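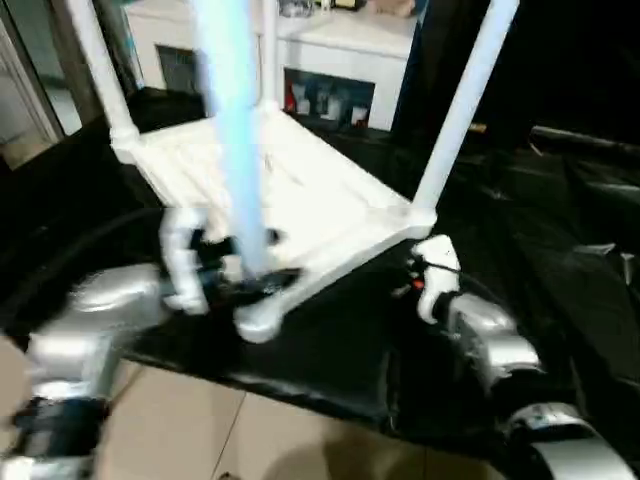 I drove out to Dirbridge on a Tuesday to see the Felleck open day, mostly because the invitation promised a fair comparison of two grippers and I have stopped believing in those. Doors were at 9. The coffee was good and the slides ran long.

Felleck sells the Kaseo, a white rigid gripper with shaped jaws, priced at $449 a pair without the wrist adapter. Against it they had put the Virk, which has black padded fingers and costs a good deal more. The brochure rates the Kaseo for 1000 hours. I asked what happens after that and got a second brochure.

The test piece was a white plastic stool with legs that come off. 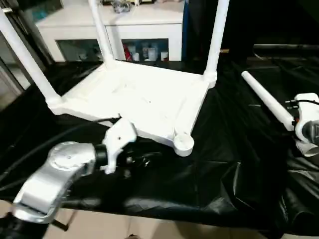 I like a stool leg as a test. It is smooth and round, so the fingers get no help from it, and it has to meet its socket at the right angle. My complaint is that one stool proves very little. I wanted 20 of them, bought from different shops, with the usual bad molding. The presenter said the results would carry over to other parts. Maybe so, but I didn't see any other brand of stool in the building.

The talk then moved to padding. Felleck's claim is that a soft finger forgives a bad approach by up to 5 millimeters. I wrote that down with a question mark. Soft pads also wear and pick up dirt, and the handout says nothing about the price of new ones.
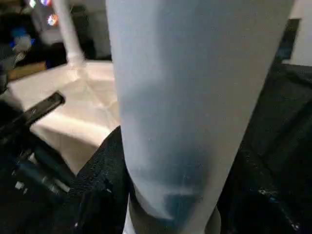

A visitor in the next row wasn't having my doubts. He told me his shop had run padded fingers on plastic bottles for two years and changed the pads twice, and that rigid jaws had scratched everything they touched. Fair enough. He also admitted that his line handles one bottle size all day.

Wrist cameras got the last session. They are cheap, and they see the part from close up, right until the fingers get in the way. I asked how the controller copes then, and was told it uses the head camera as well. I would have liked to see the numbers with each camera switched off in turn.

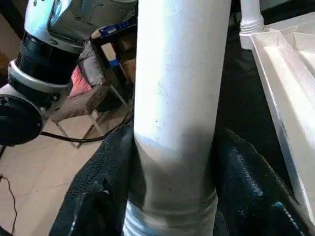
Grip force was the other thing missing. Both products have a setting for it, and neither data sheet says how it was measured or on what diameter of tube. Without that, you are comparing two dials.

I left at 3:30 with a tote bag and no order placed. If Felleck will lend out a pair of each for a month, I'll put them on our own parts and write again.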